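Small Devices on the White Table

The workroom at Tilent has one big white table, and in October most of the handling of small devices was done there. The ones in this gallery are black, slim and easy to mark up with fingerprints. The pictures follow the handling at the table and end with a look at the rest of the room.

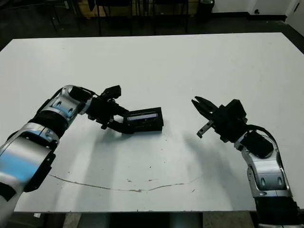
Grutora Omoregie
Workroom editor, Tilent

The table is wide enough to keep things apart, and the plain top makes a small black part easy to find. It has picked up some wear. The long brownish scuff across the lower half has resisted two kinds of cleaner, and we have stopped trying.

Glossy faces are the hard part of this work. They show dust right away, and they throw back every light in the ceiling. We keep a stack of 14 soft cloths in the drawer and wash them together when the last one comes out.
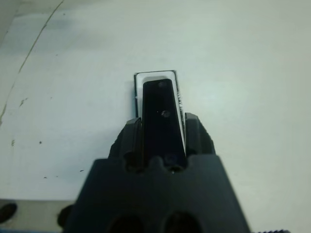
Glossy black face, with a small silvery round spot and a white rim behind.

Screens get looked at with the device lying flat and again with it held at an angle. Some faults only show from one side. Kovent, our supplier, asks for both views in its notes, and we had been doing it that way already.

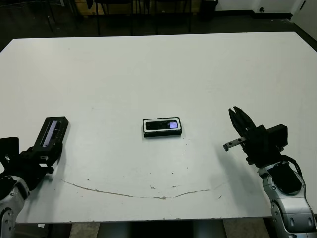
Two devices, both lit: one flat on the table, one held at a slant.

The room doubles as storage. Crates go against the back wall so the floor by the table stays open for walking. Smaller goods are kept on the 8 shelves in the hallway, which were full by the end of the month.

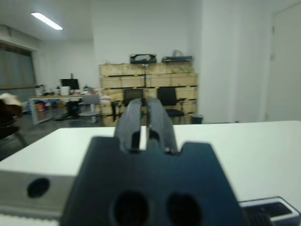 Light wooden crates stacked in tiers, past the far edge of the table.

More galleries from the workroom are listed under Rooms and Benches.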